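클라이마우(Climau) 탁상 로봇 키트, 자주 묻는 질문

안녕하세요, 펀포트(Pernport)에서 클라이마우 키트를 대여하고 설치까지 해 드리는 레나 라스콥스카입니다. 메일로 비슷한 질문이 계속 와서 한 페이지에 모아 봤어요. 제가 답장 쓰던 말투 그대로 옮겼으니 편하게 읽어 주세요. 여기 없는 내용은 맨 아래 안내대로 물어보시면 됩니다!

키트에는 뭐가 들어 있나요?

로봇 팔 한 대, 손가락 두 개짜리 평행 그리퍼, 제어 박스, 케이블 묶음, 그리고 투명 아크릴 칸막이가 들어 있어요. 상판은 빠져 있습니다. 쓰시던 책상이나 작업대에 바로 올리시라고요. 연습용 블록은 한 봉지 넣어 드리는데, 색은 그때그때 재고에 따라 달라요. 색을 꼭 맞춰야 하는 분은 신청서 메모 칸에 적어 주세요.

로봇을 한 번도 만져 본 적이 없는데 괜찮을까요?

네, 괜찮아요. 저희 고객 절반은 그런 분들이에요. 저도 처음엔 티치 펜던트를 거꾸로 들고 있었답니다(진짜예요). 처음에는 팔을 손으로 잡고 원하는 자리까지 끌고 가서 버튼을 누르는 방식으로 시작하시면 돼요. 좌표를 직접 입력하는 건 그다음에 배워도 늦지 않아요. 설명서 2장까지만 따라 하셔도 블록 하나 집어서 옮기는 동작은 만드실 수 있어요.

설치할 자리는 얼마나 필요해요?

보통 사무용 책상 하나면 됩니다. 다만 흔들리는 책상은 정말 말리고 싶어요. 팔이 멈출 때마다 상판이 같이 출렁거리면 집는 위치가 조금씩 틀어지거든요. 접이식 테이블에 올렸다가 결국 다시 설치하러 간 적이 몇 번 있어요. 벽 콘센트는 가까울수록 좋고, 멀티탭을 쓰실 거면 다른 큰 기기와 나눠 꽂지 마세요.

어떤 물건까지 집을 수 있나요?

제일 많이 받는 질문이에요! 기본 그리퍼로는 최대 500그램까지 권해 드려요. 무게보다는 모양하고 표면이 더 까다로운 편이라, 양옆이 나란한 물건이 제일 수월하고 동그랗거나 미끄러운 건 연습이 좀 필요해요. 스펀지처럼 눌리는 재질은 힘을 약하게 잡고 시작하세요. 처음부터 세게 쥐면 물건이 찌그러지면서 놓을 때 손가락에 딸려 올라오기도 해요.

그릇이나 상자 안에서 꺼내고 넣는 작업도 되나요?

됩니다. 요즘 문의가 부쩍 늘어난 작업이기도 해요. 평평한 바닥에서 집는 것보다는 한 단계 어렵다고 보시면 돼요. 손가락이 그릇 안으로 들어가야 하니까 테두리에 부딪히지 않게 진입 높이를 넉넉히 주시고, 내려갈 때는 되도록 수직으로 내려 주세요. 블록이 안에서 비스듬히 기대 있는 경우가 흔한데, 그럴 땐 그리퍼를 살짝 돌려서 넓은 면을 잡는 쪽이 안정적이에요.
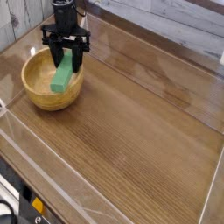
그릇은 안이 깊은 것보다 얕고 넓은 것부터 써 보시는 게 좋아요. 림즈데일(Limasdale) 공방의 에버렛 야지 씨는 처음부터 제일 깊은 그릇으로 연습하셨는데, 첫날은 꽤 고생하셨다고 해요. 지금은 저보다 잘하세요. 그릇이 자꾸 밀리면 바닥에 얇은 미끄럼 방지 패드를 한 장 깔아 보세요. 문구점에서 파는 걸로 충분합니다.

아크릴 칸막이는 꼭 세워야 하나요?

꼭 세워 주세요. 떨어진 블록이 책상 밖으로 굴러가는 것도 막아 주고, 옆 사람이 무심코 손을 뻗는 것도 막아 줘요. 그렇다고 안전 펜스를 대신할 수 있는 건 아니에요. 작동 중에는 칸막이 안쪽으로 손을 넣지 마시고, 블록을 다시 놓을 때는 일시정지부터 누르세요. 닦으실 때는 부드러운 천에 물만 묻혀 주세요. 알코올로 닦으면 뿌옇게 되는 수가 있어요. 제가 하나 그렇게 버렸습니다…

조명이나 책상 색도 신경 써야 해요?

카메라 옵션을 안 쓰신다면 신경 안 쓰셔도 돼요. 카메라를 같이 쓰실 때는 번들거리는 상판이 좀 골치예요. 위에서 내려오는 조명이 상판에 비치면 인식이 흔들릴 수 있어서, 조명을 옆으로 조금 옮기거나 무광 매트를 깔아 보시라고 말씀드려요. 블록은 상판과 색 차이가 큰 걸 고르시면 편하고요.

에스코바(Escobar) 그리퍼도 달 수 있나요?

장착판만 바꾸면 달 수 있어요. 장착판은 별도 주문이고, 주문하실 때 그리퍼 모델명을 꼭 같이 적어 주세요. 제어 프로그램에서도 그리퍼 종류를 바꿔 주셔야 하는데, 이걸 잊고 "손가락이 안 움직여요" 하고 전화 주시는 분이 많아요. 손목에서 나오는 케이블은 팔이 돌 때 당기지 않도록 여유를 두고 고정해 주시고요.

관리는 어떻게 해요?

평소에는 손가락 패드만 마른 천으로 닦아 주시면 됩니다. 집기 동작 1,000회마다 나사가 풀린 데는 없는지 한 바퀴 돌아봐 주시고요. 횟수는 제어 화면의 정보 탭에 나와요. 저희 전시용 기계는 어제 보니 2,216회였는데 패드는 아직 쓸 만하더라고요. 물론 뭘 집느냐에 따라 많이 달라집니다. 거친 목재 조각을 주로 집으시는 분은 패드를 더 자주 갈게 되실 거예요.

대여만 해 보고 살지 말지 정해도 되나요?

그럼요. 대여하신 뒤 구매하시면 첫 달 대여료는 구매가에서 빼 드려요. 반납하실 때는 원래 상자에 담아 주시고, 아크릴 판 사이에는 종이를 한 장씩 끼워 주세요. 블록 한두 개 없어진 건 괜찮습니다. 소파 밑에서 나오면 기념으로 가지세요.

고장 나면 어디로 연락하죠?

수리는 빈 땅(Vinh Tăng) 씨가 맡고 있어요. 목요일은 방문 수리로 하루 종일 나가 있어서 답이 늦을 수 있어요. 메일에 제어 화면에 뜬 오류 번호와, 그 직전에 어떤 동작을 돌리셨는지를 적어 주시면 일이 훨씬 빨라집니다. 대여나 견적 문의는 홈페이지 문의 양식에서 "클라이마우"를 고르시면 저한테 바로 와요.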